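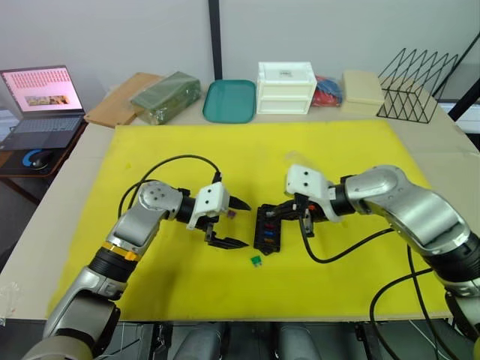
How to find out which fuse has gone (and what to do before you swap it)

My car's cigarette lighter socket died on the way back from Zirdale last December, which meant no sat nav, no phone charging and a very long argument with my sister Anathi about which exit we wanted. I was all set to pay a garage to look at it. Then my neighbour Gert Kruger leaned over the fence, asked if I'd checked the fuse, and I had to admit I didn't know where the fuses were. I've done it lots of times since, for myself and for half the street, so I thought I'd write it all down.

What you need

The handbook for your car. A small torch. A pair of fuse pullers, or failing that some fine-nosed pliers with plastic grips. A pack of mixed spare blade fuses, making sure they're the same size as yours, as there are mini, standard and maxi ones and they don't swap about. A cheap multimeter is nice to have but you can manage without.

Finding the box

Most cars have at least two fuse boxes. One is usually inside, behind a panel near the driver's knees or at the back of the glovebox, and the other is under the bonnet in a black plastic box with a clip-on lid. Mine has a third one in the boot, which I found by accident while looking for the jack. The handbook will tell you which box looks after what. If you've lost yours, have a look on the maker's website, where you can often download one for nothing.

There's normally a little map printed inside the lid. It will be tiny and covered in symbols that look like nothing on earth. Take a photo of it on your phone and zoom in — much easier than lying upside down in the footwell with your reading glasses sliding off.

Pulling the fuse

1. Turn everything off and take the key out. If it's a keyless car, put the fob well away in the house.

2. Find the fuse for whatever has stopped working. Count the slots twice! I've pulled the fuse for the radio more often than I'd like and lost all my stations.

3. Grip it with the puller and draw it straight out. Don't wiggle it from side to side or you can splay the contacts underneath.

4. Hold it up to the light. A good fuse has an unbroken strip of metal joining the two legs. A blown one has a gap in it, and sometimes a brown smudge on the plastic.

If you can't tell, set your multimeter to continuity and touch one probe to each leg. A beep means it's fine and the trouble is somewhere else.

Putting the new one in

Check the number on top of the old fuse and use the same one. That number is the amps. My socket takes a 20, so a 20 goes back in. The colours help as well (on the ordinary blades 20 is yellow), but go by the number, especially if the plastic has faded.

Please don't be tempted to put a bigger one in to stop it blowing. The fuse is there to go before the wiring gets hot, and a bigger one lets the wiring cook first. The same goes for tin foil, bits of wire and anything else your uncle swears by.

Push it in firmly until it sits level with its neighbours, put the lid back on and try the thing that wasn't working.

If it blows again

One blown fuse can be just one of those things. Two in a row means something is wrong. In a lighter socket, have a look down inside first, with the fuse out. I found a five pence piece in mine, and Salamatu Yusuf from across the road found a hair grip in hers. Fish it out with something plastic or wooden.

If there's nothing down there and the new fuse goes as well, stop and get someone in. I use Kekana Auto Electrics and they've always been very fair with me. Don't keep feeding it fuses.

Also, if you pull anything marked airbag, ABS or with a high voltage warning on it, put it down and ring a professional. On a hybrid or electric car, leave the orange cables alone too.

I keep my spares in an old mint tin in the door pocket, with the puller and a scrap of paper saying which slot does the socket.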